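Buying a refurbished desktop: questions we get asked

Written by Nabila Younis for the Demlow buyers' page. Last updated Dec 16, 2025.

Is "refurbished" just a nicer word for used?

Often, yes. There is no law in most places that says what a seller has to do before using the word. At one shop it means somebody tested every part and replaced the bad ones. At another it means somebody wiped the case with a damp cloth. Ask what was done, in writing, and if the reply is a paragraph about passion for quality, shop somewhere else.

What does "Grade A" mean?

Whatever the seller wants it to mean. Grades nearly always describe scratches. A Grade A machine can have an old hard drive in it, and a Grade C machine can run for years with a dent in the side. I'd take the dent.

Kuster sells a "certified" line. Certified by whom?

By Kuster. I asked twice and got the same leaflet both times. Their machines may be fine, and the two I bought in August still start up, but the sticker told me nothing I could check.

Should I pay extra for the longer warranty?

Read what it leaves out first. The Wudora plan costs $47 and doesn't cover the power supply, the fans or "wear to storage," so I have trouble seeing what's left. A plain 90-day return with the shop paying postage is worth more to me than two years of fine print. Also check who you'd be calling. Some plans are run by a different company from the one that took your money.

Is a $230 office desktop enough for a family?

For email, homework, taxes and video, it usually is. For new games, no, and a listing that says "gaming ready" over an office machine with colored lights glued inside should make you suspicious. Look up the exact processor model before you pay. "Intel i7" by itself can mean a chip that's well over ten years old.

Will it run the current version of Windows?

Check this one yourself. Microsoft publishes a list of supported processors, and sellers have been known to force the install on machines that aren't on it. It may look normal on the day you unpack it. Ask the seller for the full processor name and look it up - don't settle for "runs great."

Do I need the Alident cleanup program that came installed?

I wouldn't keep it. It warned me about 80 problems on a fresh install, and fixing them required a subscription. Uninstall it and use what's built into the system.

How do I know the last owner's files are gone?

You don't, really. A careful seller will wipe the drive and tell you what method they used. I reinstall the system from scratch anyway, before signing in to anything. It takes an evening and costs nothing.
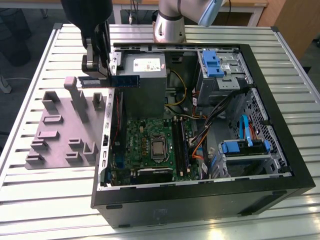

How much memory should I ask for?

16 GB, if the price gap is small. 8 GB will do for light use, but you'll feel it with a lot of browser tabs open. Ask whether the memory is one stick or two and whether a slot is free, as that decides how cheap a later upgrade will be. Some very small desktops take laptop memory, so get the model number before ordering any.

Are the five-star reviews worth reading?

I skip them. Most are written the day the box shows up, when all anyone knows is that it turned on. Sort by newest, read the three-star ones, and look for people who came back months later.

What should I do in the first week?

Use it hard while you can still send it back. Plug something into every port, play a long video, leave it running overnight, restart it a few times. Keep the box and the packing until the return period ends. If anything seems off, write to the seller that day - email, not phone, so you have a copy.

Does Demlow get a cut if I buy from a shop named on this page?

No. We pay for the machines we try, and we sell them on afterward, usually at a loss.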